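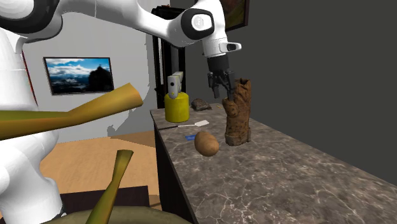
Robot arm and gripper over a stone countertop (computer rendering)

How to Keep a Family Dream Journal

Keeping a dream journal with your kids takes a few minutes each morning. You need one notebook per person, something to write with, and a place by the bed to keep both. The steps below work for children who can talk well enough to tell you what they dreamed. Kids who can't write yet can draw, or you can write for them.

Set up the notebooks

Pick plain notebooks with at least 100 pages. Spiral ones lie flat, and that helps when you are half awake. Put the name of the owner inside the front cover. Let children decorate the outside if they want to, but do this during the day so it doesn't become a bedtime delay.

Leave the first page blank. You will use it later for a list of things that keep coming back.

Before bed

Put the notebook and a pencil where they can be reached without getting up. Ask your child to say out loud, "I will remember my dream." Say it yourself too. Then lights out. Don't talk about what anyone might dream, or you will mostly get that story back in the morning.

In the morning

1. Set the alarm 15 minutes earlier than usual. A soft tone is better than a radio.

2. Stay still with your eyes closed and go back over whatever you have. A color or a feeling is enough to start with.

3. Write it down in the present tense. "I am in my grandmother's house and the stairs go the wrong way." Spelling does not matter.

4. Write the feeling on a line by itself at the bottom: scared, happy, bored, mixed up.

5. Give the dream a title.

If nothing comes, write "no dream" and close the book. Most people have several of these in the first two weeks.

Helping younger children

Ask open questions. "Where were you?" and "Who else was there?" are good ones. "Was it a bad dream?" is not so good. Write down the exact words, even when they make no sense. My friend Honeylyn Lagman has done this with her daughter from age 3, and the early entries are only a line long. One of them reads "Rurby was in the bathtub and he was the teacher." Rurby is a stuffed rabbit.

Let the child stop when they want to stop.

Looking for patterns

After 30 entries, sit down together and read back through them. Use the blank first page to list people, places, animals and objects that turn up more than once. Put a small mark next to each one every time you find it.

Dream dictionaries will tell you that water means one thing and teeth mean another. I don't use them with children. A dog means something different to a child who has been bitten. Lucrezia Lombardi, who led the dream circle I went to in May, has people ask "What is this thing like to me?" and write the answer beside the symbol. Children are usually quick at it.

Nightmares

Don't make a child write down a nightmare right away. Comfort first. Later in the day you can offer to draw it together and change the ending. If bad dreams come most nights or your child is afraid to go to sleep, talk to your pediatrician.

Privacy

Each notebook belongs to its owner. Read it only if you are invited.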